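Home | Projects | Reports | Downloads | Contact

Safe Practice Rules for Simulated Grasping Trials
Student project report, Automation Lab Course, Skoltico
Project group Rilar

This site uses cookies to remember your settings. Accept | Manage

1. Purpose

The course handbook has rules for hardware trials but very little on simulated ones. Groups have been free to choose their own trial counts, reset methods and pass criteria, so results from two groups can't be compared. Our task was to write a short set of working rules for simulated grasping and to test them on our own setup over one term.

2. Scope

The rules cover a single arm with a two-sided gripper and a fixed set of rigid objects. Soft objects, moving bases and shared workspaces are left out. All trials were run in the Wotia simulator with the default contact model.

3. Rules adopted

3.1 Every trial has a written start state. Object pose, gripper opening and random seed are logged before the first motion command.

3.2 The force limit is set in the controller and stays the same for all objects in a series. We used 20 N. A trial that reaches the limit is stopped and logged as a fault, even if the object is held.

3.3 Approach speed is capped at 40 mm/s inside the contact zone. The cap applies in simulation because the same program may later be loaded on the real arm.

3.4 Tall or narrow objects are approached from the side, with both pads open past the widest part that must pass between them. An object with a projecting ledge is gripped on the shaft below the ledge. The grip height is logged.

3.5 Overlap between the meshes of the gripper and the object at the start of a trial makes the trial void. Void trials are reported in a separate column and are not rerun under the same number.

3.6 Parameters may be changed only between series. The change, the reason and the file version go into the log.

4. Method

We ran 1000 trials in total. The first 600 used our old habits, with no fixed rules except the force limit. The remainder followed sections 3.1 to 3.6. Logs were checked by a group member who had not run the series. The object set came from the Malhotra model pack and included upright models with uneven outlines, which had caused most of our disputes over what counts as a grasp.

5. Findings

Under the old habits, many logs could not be replayed because the seed or start pose was missing. Under the new rules every log could be replayed. The share of faults went up, mainly due to rule 3.2: grasps that we used to count as good were reaching the force limit. We consider the higher figure the more accurate one.

Rule 3.5 took the most time to apply. The overlap check in Wotia works on simplified collision shapes, and a ledge or thin post can be missing from the simplified shape. For those objects we compared the collision shape with the visible model by hand before the series began.

6. Open points

The rules do not say how long an object must be held. We used one fixed hold time, but it was chosen for convenience and should be tied to the task. Rule 3.4 also needs a definition of "narrow" based on pad width. Both points will be passed to the next group along with the log template and the list of collision shapes that were corrected.

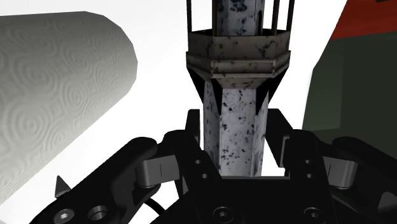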